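Search this repository Go

# Usuga Cloths

Small data card for the cloth folding set, kept by Eugénie Pichon and Maxence Lecomte. 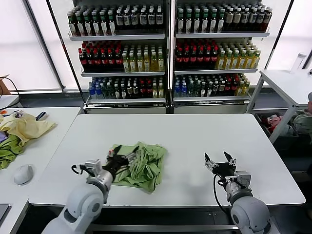 Which cloths should I use if I want to add my own recordings?
Take plain cloths of one color, without print, and crumple each one by hand before you start.

## Contents

- 2,765 recordings of folding on a table
- 117 of them are kept apart for testing
- Labels: crumpled, flat, half folded, folded

## Notes

A cloth is "folded" when the corners meet within two fingers of width. Six recordings have a wrong label in the first version, and Maxence will correct them in July. Please write to Eugénie if you find others.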